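Visit report, Lulldale test hall, 6 October 2025

Purpose: to see the failure on the Dullotar kitchen cell and decide whether the Sendthorpe installation should go ahead in March as planned.

The hall is a single-storey unit behind the Mangundap stores. Visitors sign in at the side door, where safety shoes are handed out. The cell occupies the far bay and is fenced on three sides, with a light curtain on the fourth. The arm is rail-mounted and rated for a payload well above anything found in a domestic kitchen. It is supposed to fetch jars from the back of an island worktop and set them down near the front for a seated user.

The fault first appeared in the hall during a demonstration. On its return from the back row the arm came down early and pressed an empty jar into the glass hob. The force limit tripped, but only after the hob had cracked. The light curtain was clear at the time and no one was hurt. The same program had completed 700 cycles in simulation without a recorded collision.

We were shown the logs before lunch. The controller works from a depth estimate, corrected by the known height of the worktop. Over the matt surface the estimate is good. Over a glossy surface it drops out in patches, and the controller fills the gaps from the surrounding points. On the day of the fault the filled area was 35 mm out, and the arm was given a place target inside the hob.

The afternoon was spent on the simulated kitchen, which the Lulldale team rebuilt after the incident.
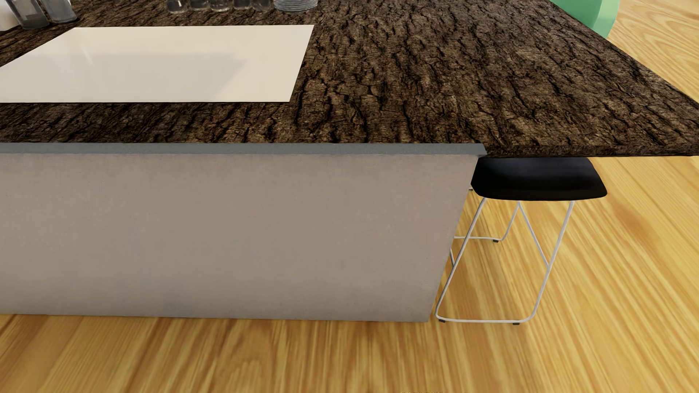

In the old version the hob was modelled as a matt surface with perfect depth returns, so the fault could not have shown up there however many cycles were run. The new version has reflections, a much busier worktop texture and clear glass in the back row. With the original controller it reproduced the early descent on the second attempt.

Two changes have been made. Filled depth points are now flagged, and the arm may not descend on a flagged area without touching down first at creep speed. The force limit has also been lowered for the last part of every descent. Both were working in the cell when we watched. The arm is noticeably slower over the hob – the team put this down to the touch check and did not offer a figure.

Points still open:

- Clear glass is handled by the same filling routine. No test results for it were available.
- The overhang at the end of the island is treated as solid down to the floor. This is safe for the arm but makes nearby stools unreachable.
- The emergency stop on the rail side is behind the fence post and awkward to reach from the visitors' line. We asked for it to be moved.
- The incident record gives the software version but not the lighting in the hall.

Recommendation: hold the Sendthorpe date for now, but do not ship the arm until the clear glass tests have been run in the cell as well as in simulation. A second visit will be needed. Parking at the unit is limited and the stores gate is locked at five.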